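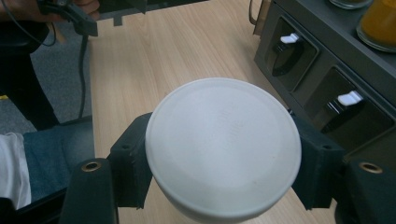

White tub, lid on, wooden table. A thread about decanting, labelling and why I am finally sorting out my cupboards.

1/ I have been putting off the baking cupboard since we moved to Brasley, and this month (November, so cake season, so no more excuses) I've decided to do it properly. One tub at a time on the table, lid wiped, label on, back it goes. I'm going to post as I go along because I know a few of you are in the same boat and it's nicer with company!

2/ First up is the round white one with the flat lid. I love a flat lid. You can stack on a flat lid. I have a whole shelf of domed ones that slide off each other every time I go in for the cocoa, and they are all being retired to the shed for seeds and string.

3/ There's a bit of raised lettering on top, white on white, and I can't make head or tail of it from where I'm standing. So that's no help at all as a label, and this is how I ended up putting icing sugar in a white sauce last Christmas. We ate it, sort of.

4/ Labels, then. I've tried the chalky pen ones (rub off on your sleeve) and the little tie-on tags from Olow, which look sweet but get dunked in everything. What I've settled on is plain masking tape and a soft pencil. Tape goes on the side AND on the lid, because lids wander off and marry other tubs if you let them.

5/ A few people have asked what I write. Just what it is, and the month I opened it. I used to copy out the whole of the packet and never once read it back. For flour I add SR or PL in big letters, having had one very flat sponge and one very lively pastry.

6/ Sizes! I measured a few of mine with rice, which took most of a pot of tea. The one I use most holds 800g of it with a bit of room at the top for a scoop. I'd say go bigger than you think for oats and smaller than you think for anything with a smell, such as cumin.

7/ Someone at number 83 on our road gets hers from the Najjar shop by the station, where they sell off odd tubs without the outer packaging, and I've had good luck there too - take your own bag and go before lunch. The big Salel store has more choice but I always come out with a lamp.

8/ Cleaning the lids, while I remember. The groove just inside the rim is where everything collects. Old toothbrush, warm water, a drop of washing-up liquid, then leave it upside down on a tea towel overnight. Overnight! I put brown sugar in a damp one once and had to get it out with a butter knife.

9/ Order of the shelves, for those who like that sort of thing (me). Everyday at eye level, baking below that, and the things I bought for one recipe go right at the top where they can think about what they've done. Hello, tapioca.

10/ Right, kettle's on and I've the lentils to do next. Tell me what you write on yours, and if anybody has a trick for getting old label glue off plastic without scratching it, I would be so grateful. I've tried oil, and now I have an oily tub with glue on it.

We use cookies to improve your experience. By continuing to browse you accept our cookie notice. Accept / Manage settings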